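Service Robots in Facilities Work, Handout 6
Unit: Evaluating a floor-litter pickup service
Print this page | E-mail this page

This handout covers the Rornik room-clearing package, offered by Clevton on a monthly contract. Read it before the October lab report is returned. The package consists of a two-arm mobile unit, the Katsaros task software, and remote support. The quoted trial is 12 rooms. Billing is per room cleared, with a floor of 200 rooms a month.

Terms used below:
Pick: one item lifted from the floor.
Drop: one item released over the bin.
Miss: a grasp attempt that ends with no item held.

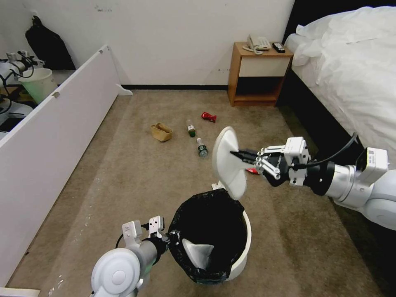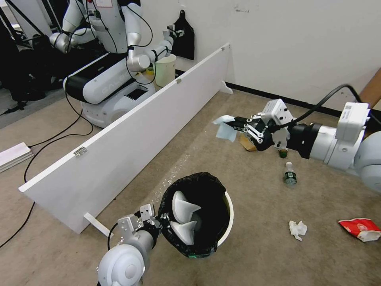
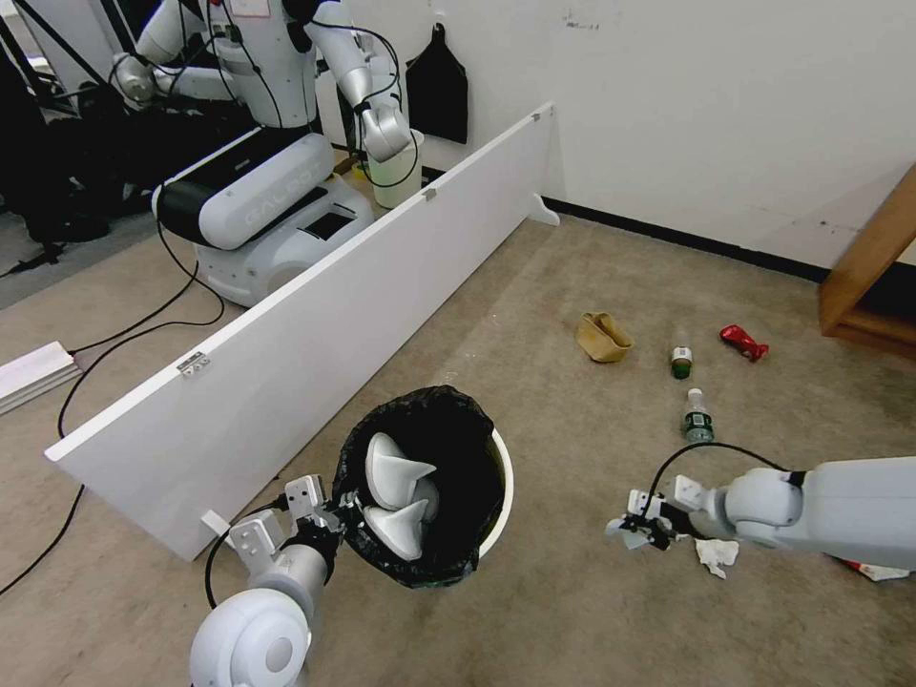

Two-arm pickup over carpet, lined bin at the left gripper.

The main weakness of the Clevton offer is its acceptance test. It specifies 40 picks with a maximum of two misses, but it does not say which items are used. An upright plastic bottle and a crumpled tissue both count as one pick, although they load the fingers very differently. A bidder could pass on bottles alone. Jisbridge, the competing bid, fixes the item mix in writing and requires that 20 of the picks be soft or flat items. Its price is higher by almost 12 percent.

For class, draft a revised test clause. State the item mix, the floor covering, the bin type and liner, and the time limit per room. Define whether an item that lands on the rim is a drop. One page maximum.

0 comments | 3 shares
We use cookies to improve this site. Accept | Settings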